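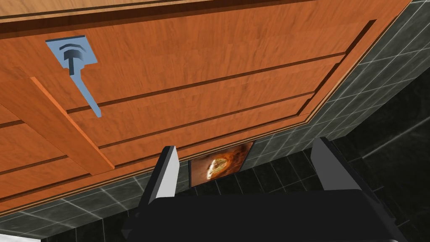 Handle pose estimation in the course simulator runs on the wrist camera alone. The estimator returns a position for the handle plate, a pull axis, and a confidence between 0 and 1. Wood grain gives the feature detector very little to work with, and the parallel grooves in the panel produce long edges that all vote for the same direction. The light blue handle separates easily from the orange-brown wood by hue, so the Talter pipeline segments by color first and fits the plate as a square second. The lever is fitted last, starting from the plate. Its faint shadow on the wood must be kept out of the mask, or the fitted axis drifts toward the shadow side. Set the saturation floor before you touch anything else.

2. Approach planning

The planner receives the handle pose and samples 600 pre-grasp candidates on a cone around the pull axis. Candidates are rejected in this order: joint limits, self-collision, collision with the cabinet, finger clearance. In the Nirstead kitchen, 134 candidates survive with default settings. Fingers stay open until the last waypoint. Raised strips on the cabinet front are part of the collision mesh and must not be simplified away by the convex hull step.

3. Visual checks away from the cabinet

Large dark tiles with thin, pale grout lines are a poor surface for dense stereo and a good one for line tracking. The tracker keeps two line families per plane. Where the floor meets the small-tiled wall, spacing changes sharply and lines from one plane are easily assigned to the other. Use the Kopecký residual to split them, and mask the gripper body and both fingers before extracting lines. 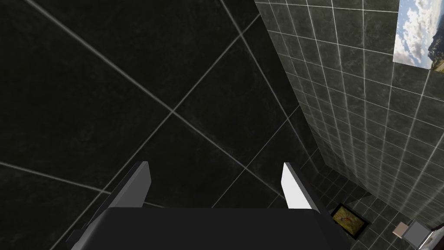 4. Lab task

Clone the Gitberg branch and run the estimator on the supplied log. Report the axis error in degrees with the shadow mask on and off. Then rerun the planner with clearance set to 4 mm and list which rejection stage removes the most candidates. Submit one plot and the config file.

Questions go to Zineb Alaoui. Handout revised 21 Aug 2024.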